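Work With Us > Paid Studies

Remote drivers wanted for our simulated arm (no robot experience needed!)

Hi, I'm Aqeel Bugti and I run the teaching sessions at Casska. I'm looking for people who'd like to sit in a comfy chair in our Steditz office and steer a robot arm through small desk chores, over and over, so our software can learn from the way you do it. Everything happens in simulation, so you can't break a thing (I've driven that poor arm straight through a table more times than I'd like to admit).

You'll get a hand controller, a screen and me next to you for the first session. Move your hand and the arm moves, squeeze the trigger and the fingers close. Most of the current tasks are about pens and the cup they live in: reach over, line up the gripper, pick, place, back off. Sounds easy, and then you try judging depth on a flat screen!

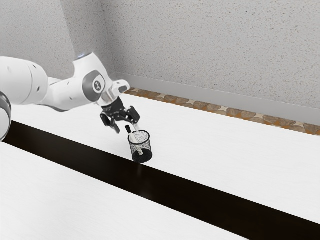
Sessions run 45 minutes and I'd like each person to come in for five of them, spread over two or three weeks. You'll record up to 500 short runs in total, and please don't worry about the clumsy ones. If you miss, open the fingers and have another go, I keep plenty of those. What I don't want is people rushing. Slow and smooth beats fast and jerky every time, and my colleague Abbasi, who has to clean up the recordings, will love you for it.

You should be 18 or older, able to use a hand controller without pain, and okay with us saving your hand movements (no face, no voice). Lefties, please apply, we're badly short of you. Gamers are welcome, and so are people who've never held a controller in their lives.

We pay by the session, and the coffee's free. To sign up, drop by room 432 in the Vostemby building or leave a note for me at the front desk with your phone number and the times that suit you. I'm hoping to fill the last spots before February.

Last updated: 06/11/2019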